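Adebisi Crafts
@adebisicrafts
04/10/2022

A few people have asked how I price the hand-dyed yarn, so I'm putting it in a thread to save answering each message separately.

The base yarn comes undyed from Vundia. It's a wool and nylon mix in 100 gram skeins. I buy the wool only twice a year as the price drops on a bulk order, and I have nowhere to keep more than that anyway.

Dye is cheap. One tub of navy has done me almost 800 skeins and there's still some in the bottom. Anyone who tells you the colour is the expensive part is buying the wrong dye.

Time is the expensive part. Soaking, dyeing, cooling, rinsing, drying, then twisting it all back up and putting a band on. I do four skeins to a pan. I could fit more in but the colour goes patchy, and I've sold enough patchy yarn as "one of a kind".
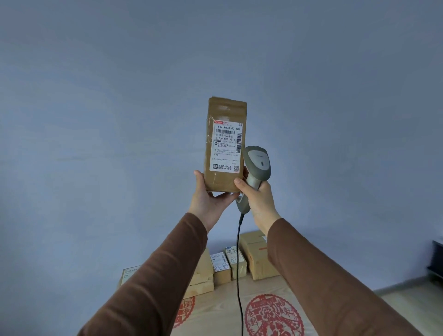

Postage is the bit that catches new sellers out. I charge the buyer what the post office charges me, plus the cost of the bag, and I don't do free delivery. Brown paper and shiny tape do the job perfectly well for yarn, even if the paper creases at the folds, and I'd sooner spend the money on wool. A big white label over most of the front is fine too. You don't need tissue and stickers and a little card.

Fees next. Iretti takes a cut of the sale and a cut of the postage. Emness only takes a cut of the sale but the listing costs more up front. I use both. If you sell fewer than ten things a month, use Iretti.

So the sum is: yarn, dye, band, fees, and an hourly rate for me. I left out the hourly rate for the first 2 years and couldn't work out why I was tired and skint.

Prices are going up a little in December. The wool has gone up and so has my electricity, and those pans are on for hours. Sock sets stay as they are until the current lot is gone.

Someone asked about discounts for shops. Yes, but only on plain colours, and you need to order by the end of the month before. Speckles take too long to do at trade price.

Next batch is greens and one mustard. I'll list them when they're dry.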